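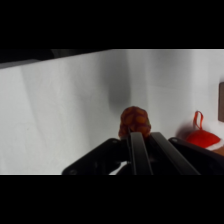
Plain white surface with a faint vertical seam toward the left

Painting a rental before move-out: do I have to match the old white?

Posted in Renting and Moving
September 6, 2020

ullport_upstairs

I'm leaving a second floor apartment in Ullport at the end of my lease. It's nearly 900 square feet and every wall is white, or was white when I moved in. The lease says walls must be returned "in the original color and in clean condition, ordinary wear excepted." The landlord does not remember which white was used and the previous painter has retired. There is no leftover can in the basement.

I have patched the nail holes with lightweight spackle and sanded them. I tried a small jar of white from the hardware store on the bedroom wall and it dried noticeably bluer than what was there. Now I have a patch that looks worse than the holes did.

My deposit is large enough that I would like all of it back, but I don't want to repaint the whole place if I can avoid it. I have two weekends. The hallway and kitchen are the worst. The bedroom only has the patches. The finish seems flat in the bedroom and a little shinier in the kitchen, but I'm not sure about that.

Can I get a proper match for an old white, or is it always going to show? And if I do end up painting, should I do whole rooms or only the bad walls?

Sundcombe Brushes

I painted apartments between tenants for years, mostly in Sundcombe, and old white was the most common problem I had. You can get a match that is close, but you can't count on it disappearing in the middle of a wall. White paint yellows or picks up grime, and the store's machine will read whatever is on the surface, dirt included.

What usually works is painting corner to corner. If a wall has patches on it, paint that entire wall from one inside corner to the next and leave the others alone. The light changes at a corner anyway, so a small difference in color is hard to see there. Don't stop at an outside corner if you can help it, the two sides get compared every time someone walks by.

To get a sample for matching, take off a light switch cover and score a small square of the drywall paper with a utility knife. Behind the cover the paint is cleaner than on the open wall, so take a second sample from a spot that has been exposed and ask for the match on that one. Bring both. Fill the spot you cut and keep it under the cover if possible.

Wash the kitchen before you decide anything. Use warm water with a little dish soap, then wipe again with plain water. Let it dry overnight. I have seen kitchens that looked like they needed two coats and only needed a sponge.

Spackle needs primer or it will show through as dull spots. I used Mussa primer for this and it was fine, but any drywall primer will do. Put it on with a small roller, not a brush, and feather out the edges. Sand the patches with 220 before you prime, and wipe off the dust.

For the finish, hold a flashlight flat against the wall and look along it. Flat paint stays dull. Eggshell will give you a bit of shine. Get this right even if the color is a little off, a sheen mismatch shows from farther away.

If the hallway is as bad as you say, do the entire hallway and stop worrying about the match in there. Two weekends is plenty of time for that plus one or two walls elsewhere.

renter_on_4th

Read your lease again. "Ordinary wear excepted" covers small nail holes in a lot of places, depending on the state and how long you lived there. I was charged for painting once and got it back after I asked for the receipt. It wasn't even for my unit.

Also take photos before you leave, with the lights on.

Lowtide

I just used Indon ceiling white on everything in my last place. A gallon was $39. Nobody said anything at the walkthrough. It is very flat though and marks easily, so I would not put it in a kitchen.

ullport_upstairs

Thank you all. I washed the kitchen last night and most of it came clean, apart from the strip behind the stove. I took the samples from behind the switch in the bedroom and next to it, and they really are different. The one from behind the cover is much brighter.

Flashlight says flat in the bedroom and eggshell in the kitchen and hall. I'm going to do the bedroom wall corner to corner and the whole hallway. I asked the landlord about the receipt thing too and he said he normally repaints between tenants every few years regardless, which I wish he had told me in April when I first asked.

Sundcombe Brushes

Get that in writing before you open a can. An email is enough. If he is repainting anyway, patch and prime the holes, clean the rest and leave the walls to him.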